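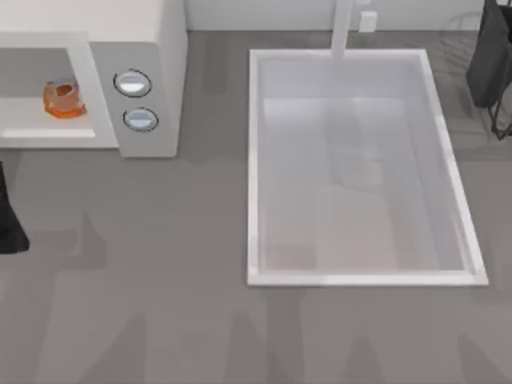 Role-playing games are too often judged by the length of their scripts, and Sundow has suffered for it. Its critics describe the 14 settlements as thin. In our view, the game's restraint is its chief merit. A rendered kitchen can hold a player's attention with a plain grey counter, a white sink and one small orange object inside an open microwave; the colour alone invites a closer look. Sundow applies the same principle to dialogue. The companion Yang speaks rarely, and players remember her lines.

Arwel Lougher has argued that the sequel, Jundgate, improved on this by adding 20 hours of optional conversation. We respectfully disagree. Much of that material repeats what the first game had left to the player's judgement, and its closing chapter is weaker as a result.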